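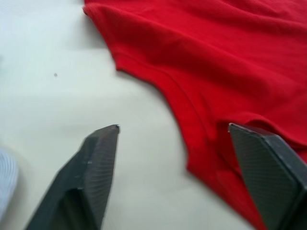 Open gripper and red fabric at the folding table, Cledasmont open day

Visit report: Cledasmont, Heywood site

Cledasmont opened its Heywood building to visitors for one afternoon, and 16 of us signed up. I went for the folding table. A stop and restart there didn't go the way it was supposed to, and most of this report is about that. The rest of the tour was fine and I'll keep it short.

Getting there: follow the signs for the Clidach depot and turn in just before it. The parking lot is shared and the visitor spaces are at the far end. You sign in at the side door and hand over your bag if it's bigger than a lunchbox. The safety talk is short. Stay behind the yellow line, don't lean on anything, and if someone calls "stop," stand still. We were told that each station has its own stop button and that anyone in the building, visitors included, is allowed to press it. I wrote that down at the time, and it mattered later.

The first hour was the parts store and the repair benches. The repair benches are worth asking to see if you go. They had several gripper fingers laid out with the grip pattern worn down to different degrees, and you could run a thumb over them. A fresh one feels like a metal file. A worn one slides on thin cotton, and the first sign of it is a shirt that comes up with one corner lower than the other. They change fingers after 1,000 folds whether they look worn or not.

After that we were taken through to the folding table. It is a two-arm setup, one arm from each side, both working over a light-colored tabletop. The job sounds simple. Take a T-shirt from wherever it has been dropped, find an edge, spread it, fold it into a square, and put it down. Amber Kershaw ran the station for our group and talked us through it. Her point was that the folding is the easy part. The hard part is the start, with the shirt in a heap and no obvious edge to take hold of. The small cameras down by the grippers are there for that. They look for a hem or a raised fold that a finger can get behind, and until they find one the arm just moves around above the cloth.

The session plan was to run the shirt several times, with other things left on the table so that it wasn't too tidy. The system is meant to ignore whatever isn't the shirt. The operator sits right next to the table during a run. I asked about this, as the arms can reach a good part of it. The answer was that the arms run at reduced speed with anyone seated there, and that they stop on contact. We were shown the stop on contact with a foam block. It worked. The arm touched the block and halted, and the block was barely dented.

The first folds went well. They are slow. If you have seen sped-up videos of this kind of thing, the real speed is a surprise, and a couple of people in our group drifted off to look at the whiteboard. Both grippers take the top edge of the shirt together, one from each side, lift it slightly, and bring it over. When it lands well you get something you could put in a drawer. When it lands badly the top edge stays bunched and the arms have another try at it. 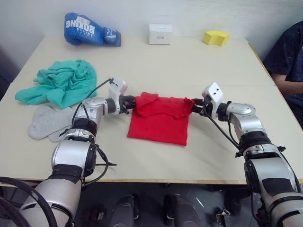

Rui Brandão wrote to me after reading the first version of this page to say that I had made the stop sound like the fault, and that the stop was the one part of the sequence that did its job. He would also like it noted that nobody was hurt and nothing was damaged. Both points are fair, and I have changed the wording below.

What happened was as follows. On the sixth run the two arms had hold of the shirt and the left one began to pull when it should have been holding still. The cloth went tight between the grippers. It wasn't violent, but you could see it was wrong, and the shirt would have torn or slipped if it had gone on. The stop button was pressed. Both arms froze where they were, with the grippers still closed on the cloth. So far that is what everyone wants.

There is a wait of 60 seconds after a stop before the station will accept a reset. It's there so that whoever is running it has to look at the table before starting again. Amber used the time to explain what she thought had gone wrong, which was that the left arm had lost track of the right one and was working to an old position. Then she cleared the message on the screen and pressed reset.

A reset should bring the station back powered but still. The grippers should stay as they are until someone tells them to open. Instead, the left gripper opened at once, let go of the shirt, and closed again on nothing. The arm itself didn't move. The whole thing was over in less time than it takes to read this paragraph.

The reason it matters is what people do during a reset. The natural thing, with a shirt pulled tight between two grippers, is to reach in and ease it free. The operator's chair is close enough to do that without standing up. Amber had kept her hands back, and said afterward that this was habit and that no rule on the wall required it. A visitor standing where I stood could not have reached. Someone in the chair could have had a finger between the two halves of the gripper as it closed.

How hard does it close? I asked, and the answer was that it is enough to hold a wet towel and would hurt. It would probably not break anything. I don't find that very comforting and neither did the person next to me.

They shut the station down for the day. I think that was the right call, and it was made quickly, with a room full of guests who had come mainly to see that one thing. The main switch was turned off and a tag was hung on it. We stood and talked for a while and then went on to the packing line, which belongs to Clidach and is run under contract. It puts boxes on pallets. It did so without any trouble while we were there.

I asked if I could be told the cause once they had it, and if I could put it on this page. The answer to both was yes. It took a while to come through, which is why the page has been changed since it first went up.
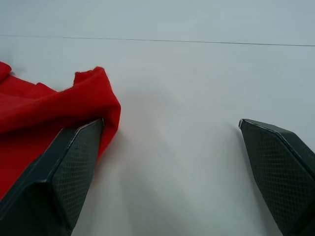
Page last changed: 27/06/2019

What they found

The gripper control is a separate unit from the arm control. It is supplied under the name Korkel, and it keeps its own list of commands waiting to be carried out. When the stop is pressed, the arm side throws away whatever it was going to do next. The gripper side was not set up to do the same. It held on to the last commands it had been sent and carried them out as soon as the power came back.

In our case the two commands waiting were an open and a close. They had been sent just before the stop, as part of the left arm's attempt to get a better hold on the shirt. So the gripper did what it had been told, only late, and at a moment when everyone took it to be idle.

The setting that clears the list on a stop had been turned on for the right gripper and left off for the left one. The left unit had been swapped out some weeks before the open day, and the replacement went in with its default settings. The swap was logged. The check sheet for a swap covered the mounting bolts, the cable, and the grip force, and had no line for this setting.

The first problem, the left arm pulling against the right, was a different thing. That was traced to a connector on the left arm that had worked loose. The arms swap position information all the time while they are both holding the same piece of cloth, and the messages were dropping out. The arm should stop by itself if it misses enough of them. The limit had been set too high, and it has now been brought down.

What has changed

The setting is now on for both grippers, and the check sheet has a line for it. The check is done by pressing stop in the middle of a grip and watching what happens on reset – with no hands anywhere near.

There is now a written rule that nobody reaches onto the table until the gripper has been opened by command and the screen shows it as idle. If cloth is stuck under tension, it stays stuck until then.

The operator's chair has been moved back. It can still be pulled in, so I'm not sure how much good this does, and I said so. Amber's reply was that a chair you have to pull in is at least a thing you have to decide to do. They are looking at a switch on the seat or a mat on the floor, but that hadn't been settled when I last heard.

The reset wait is the same length as before. I had expected it to be made longer. Their view is that the wait was never the trouble. The commands would have sat there just as well for an hour.

Notes for anyone going

There is another open day in October. Book through the site office at Heywood, and ask for the later group if you want time at the repair benches. Wear closed shoes or they will turn you away at the door – two people in our group had to borrow a pair. The coffee is free. There's no food on site.

If you run anything similar yourself, with arms from one place and grippers from another, try the same check. Stop it halfway through a grip, reset it from a safe distance, and see if anything moves. I have since tried it on a small setup we keep for teaching. Ours stayed still, but I couldn't find where the setting was written down, and I'm now trying to get that from the supplier.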